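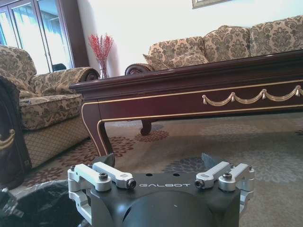 Speaker notes, Gernholm open shop night, Oct 22, 2020

Hi everybody. Say hi back if you're awake. (Wait for laugh, move on either way.)

So, my living room robot. I started in February with the idea that it would pick things up off the floor for me, and I figured that was a month of evenings. Ha! I'm on version 16 of the grasp script and I still trip over slippers.

Slide 2. The software. I call it Hira. It has exactly one job, which is to decide when to close the fingers and how hard. The first version closed all the way, every time. Tell the paper cup story here, but keep it short!

Slide 3. Money. I'd set aside 2,000 dollars for the whole build and ended up at 2,109. Most of the overage was cables, plus a second power supply after I cooked the first one (my fault, I wired it at midnight).

Slide 4. What I'd do differently. Log everything from day one. I ran 200 grabs before I thought to save any of them, and I'm still mad about it. Also, test in the room you're going to use. My bench at the shop has flat white light, and at home the sun moves all afternoon, so the settings I loved at the bench were junk by three o'clock.

Ask who here has tuned grip force on soft stuff, like socks. I really want to hear how you did it.

Slide 5. Next up is a gentler close, then maybe the stairs. Kidding about the stairs.

Questions, then hand the mic back and grab my charger off the podium.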